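Notes from the Larkholm repair bench

It's been a lovely busy stretch at the bench, and thank you to everyone who has dropped off an old desktop since July. We've now taken in 17 of them, which is more than our shelves were built for, so a few are living under the stairs until we can get to them. Please keep them coming all the same -- we'd much rather find a corner for a tower than see it go out with the hard rubbish.

A little favour, though, before you bring one in. If you're comfortable doing it, have a look inside at home and give it a gentle going over with a soft brush, especially where the cables bunch up near the drives. You'd be amazed what colour some of that fluff is!

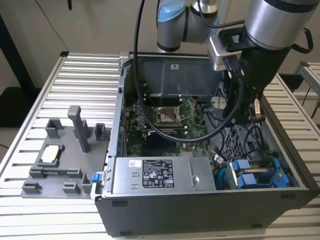 If you do open one up, lay it on its side on a good solid table, with the power cord unplugged and the panel side up, and you'll find everything much easier to reach. Leave the power supply itself closed, please, and don't fret over any part you don't recognise. We're always happy to sort through it with you over a cuppa.

We're also short of spare side panels and the little screws that hold them on, so if you have a jar of odds and ends in the shed, we'd be very grateful for a rummage. Drop-off is at the Prineck Street door, any morning before noon, and there's usually a trolley just inside for the heavy ones.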